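Kit corner: three weeks with the Kumsa pair

Some of you will remember me moaning in the last issue about the price of two-armed kits. Well, Coketti have been kind enough to lend us one of their Kumsa sets on a trial basis, and I've had it running most evenings since the start of May. Lorraine Ashworth asked for a page on it, so I hope she has left me enough room!

It arrives in 6 boxes and the manual is decent, apart from the chapter on cable routing, which I read twice and then ignored. Justinas Stankevičius came over to help me bolt it all together and we were done by teatime, with one spare washer that I still can't place. The software went on first time. Valter Caldeira had warned me about the licence key (you have to type it in capitals), so thank you, Valter.

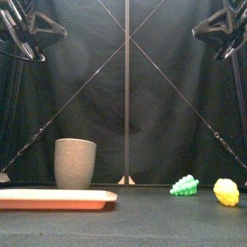
What you're really paying for is the shared controller, the bit that lets both arms work from one program without bumping into each other. I'd been using a home-made script for that and it was dreadful. My usual test is a tidy-up job with toy food and a few bits of crockery, nothing fancy. With the grapes and the yellow toy over on the right and the tray and speckled cup on the left, there's a good wide gap down the middle for the arms to cross, and it's that crossing where cheap controllers come unstuck. I ran the job 100 times over a fortnight and had roughly 6 stops I couldn't put down to my own typing. Most were early on, before I'd slowed the approach speed down a notch — do that straight away if you get one.

Grumbles? The teaching mode is fiddly. You have to hold a key down while you guide the arm, and I haven't enough hands. The fan is loud too, and the help pages assume you already know what everything is called. Apinya Kamolrat tried it for an evening and liked it more than I did, mind you, and she's used the Horkeveo one as well, so her word counts for more than mine.

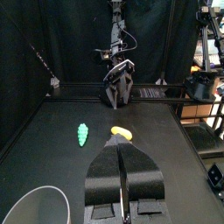 Down at table level with the Kumsa, gripper tip right by the yellow toy.

Coketti will do members a month's hire for 106 pounds, delivery included, and Marthinus Jacobs is keeping the list. If you'd like to try ours first, it's at the Dristmont unit until the end of the month and I'm usually there from seven in the evening. Bring your own mug.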